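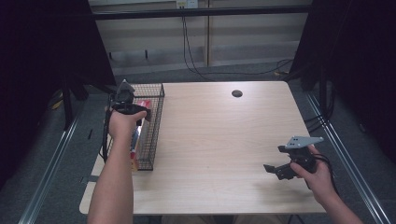

The Left Hand

Gallardo had the grippers on before seven. She liked to start while the building was quiet and the heat hadn't come up yet. Trorska had sent the pair in August, and since then she had packed and unpacked the wire basket 647 times. The number was on the sheet taped inside the cupboard door, in her own handwriting, with the fives crossed through.

She lowered the left one over the near corner and waited for the jaws to settle. Then she closed her fingers. The packet was red and white and stood on its end against the mesh. It had to come up without touching the wires, and then it had to go to the right hand.

It touched the wires.

"Again," said Hjaltested, from the other side of the curtain. He could hear it. The mesh made a small sound, like a fork on a grater, and after two months he knew it as well as she did.

She put the packet back and did it again.

The question was simple enough. Trorska made one gripper and Girnik made the other, and the company wanted to buy 117 pairs of whichever was better. Gallardo was to use each for the same number of runs and say which. The Girnik pair was in its box under the stairs. She had finished with it in July. It was lighter and it dropped things. The Trorska held on to whatever you gave it, but the left one was slow to open, and by the afternoon her thumb ached from asking it.

"What does your thumb say?" Hjaltested had asked her once.

"It says Girnik."

"And the sheet?"

"The sheet says Trorska."

He had written both down, in separate columns.

At ten she took them off and laid them on their sides. Her hands felt large and stupid for a minute, as they always did. She made tea in the kitchen and picked up the mug with two fingers, thumb straight, wrist level. She noticed it and picked the mug up the ordinary way. Her daughter had noticed it first, at dinner, with the salt. Mum, you're doing the claw.

Hjaltested came in and rinsed his cup.

"They want it by the end of the month," he said. "One page."

"Which one do they want?"

"They didn't say. Girnik's cheaper."

"Then they want Girnik."

"They want you to say Girnik," he said. "It's a bit different."

She thought about the people who would wear the 117 pairs. She hadn't met any of them. They would stand at tables in some other town and pick up packets until the arms had learned it, and then they'd be given something else to pick up. Some of them would have small hands. Some of them would have bad thumbs already.

She went back and put the grippers on, right first, then left. She moved the cable over the edge of the table so it wouldn't drag. She did five more runs and the packet came up clean on every one, and Hjaltested, behind the curtain, said nothing at all.

At noon she asked him for a screwdriver.

"What for?"

"The spring on the left. I want to see how it goes with half a turn off."

"That's not the test."

"No," she said. "Bring the small one."

He brought it. He held the gripper steady while she found the screw, and then he went to the cupboard and drew a line across the sheet under the last number, and started a third column.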